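Undell Stackable Wire Basket, Black

We use cookies to keep your cart working and to see which pages people read. Accept / Manage settings

Back in stock as of 15 June 2024. Sorry for the wait, the last batch went faster than we planned.

Black wire basket for pantry, counter, break room, craft room, wherever. Open mesh, low sides, flat floor. Comes in single or tall. The tall one has a top shelf over the basket so you get two levels out of one footprint.

Why wire? Crumbs fall through. You can see whats in the back without pulling everything out. Wipes down in a minute. And it doesn't hold a smell the way a closed plastic bin does after somebody leaves an onion in it.
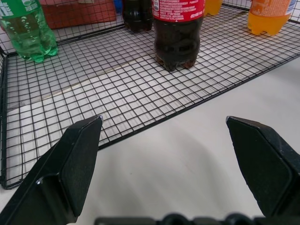

Mesh floor with drink bottles standing on it.

Item no. 1397-B (single), 1397-T (tall)
Color: black only. White is coming in November, maybe.
Finish: powder coat over steel wire
Feet: rubber, push-on, spares in the bag
Assembly: single none, tall yes, no tools
Dishwasher: no. Please no.

What people put in it

Mostly pantry stuff. Cans, jars, pasta, the box of tea nobody finishes. Potatoes and garlic do well in it because air gets underneath. Onions too but keep them apart from the potatoes, they sprout faster together.

Bathrooms: fine for rolled towels and spare soap. Not in the shower. The coating will take splashes but standing water gets in at the weld points sooner or later and then you have rust.

Offices: printer paper goes in flat on the single. Cables, chargers, label tape, all the drawer junk.

Small things (packets, tea bags, clips) will poke through or tip over. Use the liner, sold seperately, or cut a piece of shelf paper to fit. Cardboard works.

Which one do I need

Single if you have a deep shelf already and just want things to pull out together. It slides ok on wood, on painted shelves go slow or put felt under the feet.

Tall if you have a counter with nothing over it. Heavy stuff in the bottom, light stuff on top. We get emails every month from people who did it the other way around and then wonder why it rocks. Cereal, bread, chips, napkins go up. Bottles and cans go down. 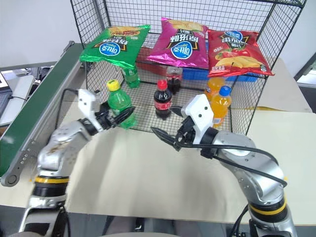
If you're stacking singles, stop at 2. The corners lock together but they are not meant for a tower. Three will stand up in an empty room. Three will not stand up to a kid going for crackers.

Putting the tall one together

Lay the basket down, feet on. Side frames go in the corner sleeves, long end down. Push until it clicks, all four, before you try the shelf. Shelf drops on last. If one corner sits high the side frame is in backwards, pull it and flip it. Takes a few minutes. First time a bit longer. The sheet in the box has step 3 and step 4 swapped, we know, new ones are at the printer.

Cleaning

Damp cloth, drop of dish soap, dry it. Stuck syrup: lay a warm wet rag on it and come back later. No steel wool, no oven cleaner, no bleach. If the coating gets a chip, dab it with any black metal touch-up paint before it spreads.

Shipping and returns

Ships from our Jumham warehouse. 14 days to send it back, unused, in the box. You pay return postage unless it showed up bent, in which case send a photo and keep the thing, we'll mail another. Bent wires you can usually straighten by hand but you shouldn't have to.

Single ships flat with the liner if you order both. Tall ships in its own carton so a mixed order may come as two deliveries.

Goes with

Hou cotton liner, washable, natural or gray. Fits the single and the bottom of the tall.
Buvetti clip-on labels, pack of 14. Hook over the wire, write on with chalk pen. Pen not included, sorry.
Spare feet, set of four.

Questions we get

Can I hang it on a wall? The single yes with two proper screws into a stud. Not the tall.

Does it fit in a fridge? Single, most fridges, measure first. Take the feet off, they catch on glass shelves.

Is the old brown one coming back? No. There were 253 left last year and they're gone.

Can I buy just the top shelf for a basket I already own? Not yet. Older baskets don't have the corner sleeves so it wouldn't fit anyway. Asking the factory about a clip version.

Bulk orders, ten or more, write to Yutong Jiang at the Undell desk before you check out, the price is better and she can put it all on one pallet. Put the item number in the subject line please, not just "basket".

Get restock alerts and the odd discount by email. Enter your address to sign up. Unsubscribe anytime.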